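February
By the Janstead Ringside desk

How to put together a career record for an independent wrestler

If you've ever come home from a small show buzzing about someone halfway down the card, then looked them up and found two lines and a blurry poster, this guide is for you. Putting together a proper career record is one of the most enjoyable jobs in wrestling fandom, and you can do it from your kitchen table with a cheap notebook and a spreadsheet.

I finished my first one last winter. It covers a tag team who worked mainly for Evach and the Sibiya Hall shows, and it runs to 573 matches. I loved nearly every evening of it!

Pick your wrestler and set your limits

Start with someone whose career you can get your arms round. A wrestler with nine years on the independent circuit is plenty. Decide before you begin whether you'll include dark matches, training school exhibitions, battle royals and shows in other countries. I include all of them but give each its own letter code in a separate column, so I can hide them later.

Write your limits at the top of the first page. You will forget them by the time you get to the third year.

Set up the sheet

These are the columns I use:

Date
Promotion
Venue and town
Ring name used that night
Partner or partners
Opponent or opponents
Match type
Result and how it ended
Title on the line, if any
Where I found it
Notes

The ring name column matters more than you'd think. Plenty of wrestlers start under one name, work a mask for a summer, come back as somebody's cousin and then settle on the name everybody knows. If you tidy them all into the famous name as you go, you lose the thread, and it's a horrible job to put it back.

I do mine in Iltel, mostly out of habit, but any spreadsheet that lets you sort by date will do. Type dates with the year first. Everything sorts itself out beautifully after that.

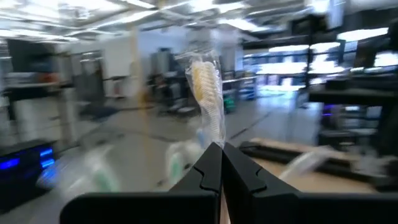 Gather the easy results first

Go to the promotion's own results pages and work forwards from the oldest. Copy down what you find without fixing anything, spelling mistakes included, and put your corrections in the notes. Then move on to the old message boards, which are wonderful. People used to write up a whole evening bout by bout, with the crowd chants and the price of the chips, and you'll find matches there that appear nowhere else.

After that, try event posters. Treat them carefully, though. A poster tells you who was booked, and cards change all the time. I mark a poster-only match with a P and leave the result blank until I have something better. Of the 28 matches I first logged from Evach posters, a fair few had a different opponent on the night, and one show had been called off completely.

Programmes are better than posters if the owner has scribbled the winners in pen (bless those people, every one of them). Local papers are good for town hall shows, particularly if a title changed hands or a local lad was on the bill. The library in Janstead keeps bound copies of the weekly paper, and I found a whole tour in there that I'd never heard of.

Sort out the title reigns

Make a second sheet for championships. Each reign gets one row: the belt, the date won, who it was won from, the date lost, who it was lost to, and the number of successful defences. Fill it in from your match list and only then compare it with the promotion's official history.

They won't always agree. Promotions sometimes count a reign from the television date instead of the night it was filmed, and now and then a short reign gets quietly dropped. Put both versions in and say which is which. Vacated belts need a row too, with the reason if one was given at the time.

For tag belts, watch out for stand-in partners. If three people defended the titles under a team agreement, log who stood in the ring each night and leave the arguing to the notes column.

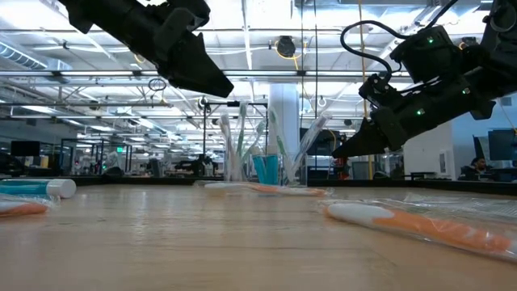 A tube of toothpaste on the tabletop, with two black grippers above it.

Keep the story and the life apart

This is the bit I'd underline. A wrestler's character might be a runaway prince or an ex-bailiff, and the announcer will say so with a perfectly straight face. Give the character history its own section, written plainly as storyline. For anything about the real person, such as training, injuries or earlier jobs, use interviews where they're clearly speaking as themselves, and skip anything they've chosen to keep private. Family and home details don't belong in a match record.

If a claim comes only from an old biography on a promotion's website, say exactly that. "Billed as a former docker" is fine.

Check it by watching

Once the sheet is reasonably full, pick a year and watch whatever footage survives. It's a lovely way to spend a wet evening, and you'll catch all sorts: a countout logged as a pinfall, a manager nobody had written down, a finishing move with an older name. Commentary often mentions last month's result as well, so keep a pencil handy.

Share it

Put the sheet online with a way for people to send corrections. Old fans are very generous and have boxes of stuff in the loft. Date each correction, note the source and keep the earlier version in a spare tab. My second version went up with nine extra matches in it, all from the Sibiya Hall shows, and I'm still waiting on a scan of one programme from the first tour.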